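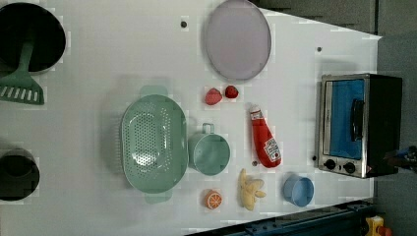
Kitchen cell, arm service, 2026-01-24

Finally got to the small arm on the toy kitchen table! Dexter had been grumbling since December that the wrist felt sloppy, and he was right - two of the base screws took a good half turn each. Snugged them up, wiped the base block down, and redid the zero pose (the old offset on joint 2 was 6 counts out, no wonder the colander grabs were landing high).

Then the cable. It comes off the upper joint in one big loop and goes over the tabletop toward the lower right corner, and I don't love it so close to the light blue cup.
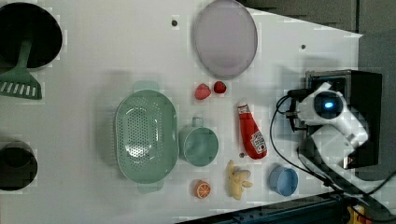
I want a clip on the base side and a shorter loop, but Xiomara says leave enough slack for the full reach to the plate, so I'll ask her before I cut any ties. Ran 30 slow cycles after the re-zero, no faults, joint temp topped out at 44 C.

Still to do: order spare screws from Garport, and copy the new offsets into the Vumthorpe config before Lucinda's shift.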